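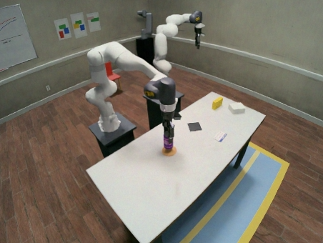

How far can you tow a camper with an electric pickup before you have to stop and charge?
Plan on about half of whatever the dash says when you're driving empty, and then stop a little before that.

OK, that's the whole talk, you can go get coffee. (Wait for it. If they don't laugh, just keep going.)

Hi everybody. I write up road trips, mostly ones where I'm pulling something, and in September I took a Veltow pickup and a Kaston travel trailer from my driveway to the lake at Tornside and back again. 539 miles going out, and 531 coming home because I finally listened to the navigation and skipped the detour through town. I want to talk about what the trip was like from the driver's seat, and I'll try to go light on the math.

Slide 2, the truck

Stock truck, bigger battery, factory hitch. I got a lot of emails asking if I'd changed the tires. I did not change the tires! Same ones it came with, aired up to the number on the door sticker the night before I left.

Say the thing about the mirrors here. The standard ones are too narrow for a trailer this wide and I bought the clip-on extenders, which buzz at anything over 50. If you're ordering one of these trucks and you tow even twice a year, get the tow mirrors from the factory.

Slide 3, the trailer

The Kaston is a regular boxy camper, flat front, air conditioner on the roof. People always ask me about weight and weight matters on hills, sure, but on the flat it's the shape that eats your battery. I had a low utility trailer behind the same truck last spring, loaded with paving stones, and it used a lot less than this camper does with nothing in it but a sleeping bag and some folding chairs.

(Somebody will ask about the teardrop kind. I haven't towed one. Say so.)

Slide 4, charging with a trailer on

This is the part I could talk about all afternoon, so watch the clock.

Most chargers are set up for nose-in parking, like a grocery store lot. You pull in with a camper on the back and you're blocking the lane, or the burger place, or both. So either you find a pull-through spot or you unhitch. I unhitched at four stops on the way out. It takes me fifteen minutes if the ground is level and longer if I've forgotten where I put the wheel chocks (behind the seat, it's always behind the seat).

The Myung stations were the best of the bunch for me. Two of them had a real pull-through bay with the cable on the correct side, and I sat there eating a sandwich in the truck feeling like a king. On the way home I planned the whole route around those and only had to unhitch once. It added a bit of waiting, and I'd take that trade every time.

Tell the story about the cable that was a foot too short. Keep it under a minute.

Slide 5, money

I spent 659 dollars on the whole trip, and that's charging, the campsite, and food. I kept the receipts in a sandwich bag. My brother-in-law did the same lake in his gas truck with a trailer like mine and came in at roughly 739. I wouldn't read too much into that. He eats better than I do, and he stayed at the fancy end of the campground with the hookups.

If you can plug in at the campsite overnight, do it, but ask the office first. Some places are fine with it and some want a few bucks extra. One told me flat out that it trips the breaker for the whole row.

Slide 6, things I'd do differently

Leave earlier. I rolled out at 10 and hit every lunch crowd at every charger. On the way back I was moving by 6 on a Monday morning and hardly waited at all.

Tell the truck there's a trailer back there! There's a trailer profile in the menu and I skipped it the first day, so the range guess was fantasy. Once I'd put in the height and the weight it came pretty close.

Slow down. I dropped from 70 to 62 on the second day and made it to one more charger than I'd planned on. Yes, trucks pass you. Wave.

Bring a longer extension for the campsite, a rubber mat to kneel on when you're hitching up in gravel, and gloves, those cables are filthy.

Slide 7, questions

Likely ones: battery warranty and towing (I don't know, read yours), cold weather (haven't towed in it yet, going in January if the heater in the Kaston gets fixed), would I do it again (yes, already booked Tornside for next year, the site by the boat ramp).

Leave the map up on the screen while people ask. The charger list is on the handout by the door, and the ones with pull-through bays have a star next to them.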